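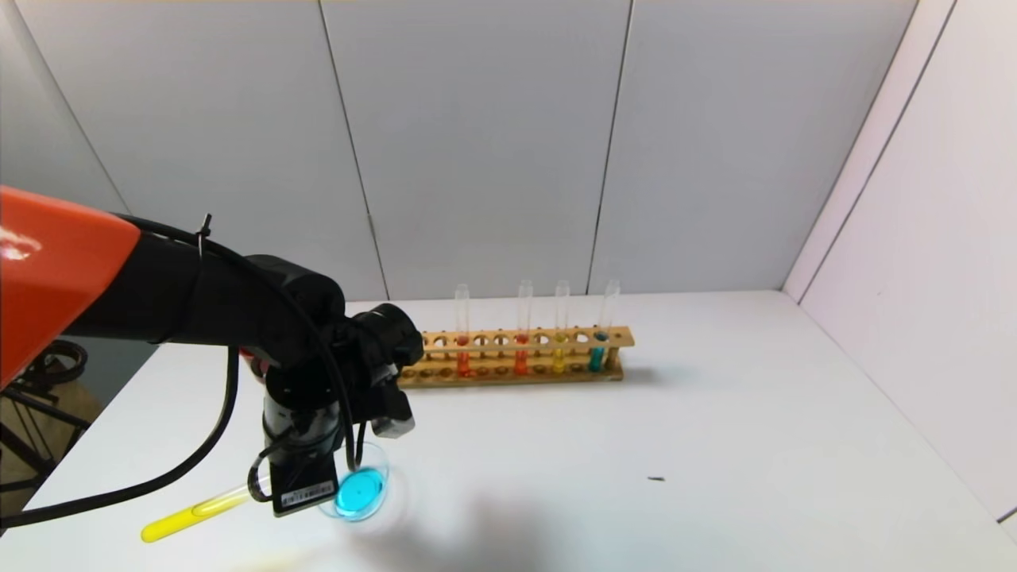
Bench and Glassware Check – Room 407, Stetdale Teaching Lab
June 23, 2018
By Milagros Urquijo

We use cookies to remember your settings. Accept | Manage

Checked with Shiela Cruzado. Items are marked OK, FIX or WATCH.

1. Bench top clear of bags, coats and food – OK

2. Bench surface clean – WATCH
White top shows everything. Wipe down with Dridex before and after each class, and get into the corners.

3. Test tube racks sound – OK
Wooden racks checked for splits at the end posts and for rough edges in the holes. Stand each rack on the bench and press on both ends. If it rocks, take it out of use. Two racks in the Tierney cabinet failed this in January and have been replaced.

4. Tubes free of chips and cracks – OK
Look at the rim first, then the rounded end. Chipped tubes go in the glass bin by the door.

5. Fill level – OK
Colored solutions stay in the lower part of the tube. 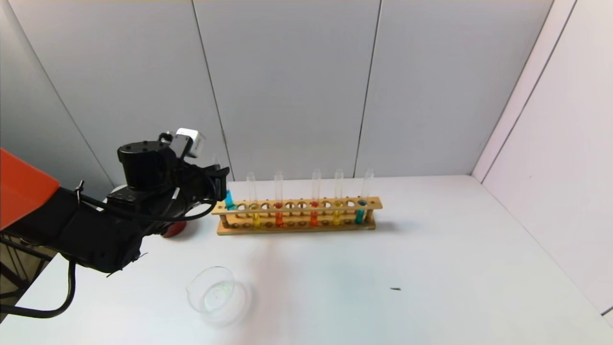

Item 5: colored liquid at the bottom of the tubes, clear glass above.

6. Tubes upright in the rack when not in use – OK
Do not lay a filled tube on the bench, even for a minute.

7. Petri dishes – WATCH
Keep dishes with liquid in them level and away from the edge. Shiela would like a tray under them – I agree, and have asked for 4.

8. Stock bottles labeled – FIX
The yellow stock has no date. Relabel or pour out.

9. Spill kit – FIX
Nearly 80 wipes left in the Grekenell box, which is fine, but the gloves are all size small. Order medium and large.

10. Eyewash tested – OK
Ran clear on both sides. Tag signed.

Items 8 and 9 to be closed before the next class. Send changes to Milagros.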